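Início > Cozinha > Suportes de mesa > Suporte Flenska > Montagem e arrumação

4. Montar o suporte e pendurar os utensílios

Chegou a parte boa! Se já desembalou a base, a haste e a coroa (secção 3), tem nas mãos tudo o que é preciso para pôr o Flenska de pé em cima da mesa. Não são necessárias ferramentas, e quem já montou o modelo mural da Halás vai reconhecer a rosca.

4.1 Antes de começar

1. Escolha um tampo plano e firme. Madeira, pedra ou vidro servem igualmente bem.
2. Passe um pano seco na zona onde vai ficar a base. Migalhas e grãos de sal riscam o metal e fazem o suporte dançar.
3. Retire a película protetora da base. Sai melhor puxando devagar, a partir do bordo.

Nota: os kits vendidos em conjunto com o tabuleiro Skodano (ref. 1444) trazem 2 anilhas de feltro. Use só uma; a outra é sobresselente.

4.2 Montagem

1. Pouse a base sobre o tampo com a parte côncava para baixo.
2. Coloque a anilha no orifício central.
3. Enrosque a haste à mão, na vertical, até sentir resistência. Mais um quarto de volta e está pronta.
4. Encaixe a coroa de ganchos no topo da haste, com as pontas viradas para cima.
5. Aperte o puxador redondo que remata a coroa. É uma peça pequena, mas é ela que segura tudo.
6. Rode a coroa com dois dedos. Deve girar suavemente, sem ruído, e parar sozinha.

CUIDADO: não levante o suporte pela coroa enquanto o puxador não estiver bem apertado. A base pode soltar-se e cair.

CUIDADO: as pontas dos ganchos ficam à altura dos olhos de uma criança sentada à mesa. Mantenha o suporte afastado do bordo.

4.3 Onde colocar o suporte

Experimente vários sítios antes de se decidir, vale mesmo a pena! Junto ao fogão é prático, mas a gordura agarra-se aos ganchos. No centro da mesa fica lindíssimo e toda a gente lhe chega, sobretudo se tiver concha, escumadeira e espátula penduradas na hora de servir.

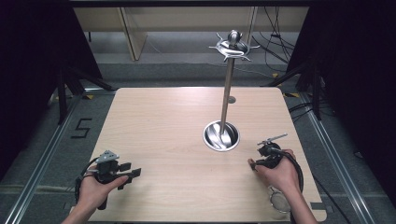

A altura livre é a primeira coisa a verificar, porque os utensílios compridos precisam de espaço para entrar e sair dos ganchos. Conte com a haste inteira e ainda com a coroa. Num tampo de madeira clara, o suporte fica bem mais para o fundo, um pouco ao lado do centro, com a parte da frente da mesa livre para trabalhar. A base polida reflete tudo o que está à volta, por isso qualquer dedada se nota; limpe-a no fim da montagem.

4.4 Pendurar os utensílios

1. Comece pelo utensílio mais pesado.
2. Pendure o segundo mais pesado no gancho oposto.
3. Distribua os restantes, alternando os lados.
4. Volte a rodar a coroa. Se o suporte inclinar, troque dois utensílios de lugar.

A carga máxima por gancho é de 758 g. Frigideiras de ferro ficam de fora, mesmo as pequenas.

Nota: reaperte o puxador de 6 em 6 semanas. As peças de substituição pedem-se à Hadenstead, indicando a referência gravada debaixo da base.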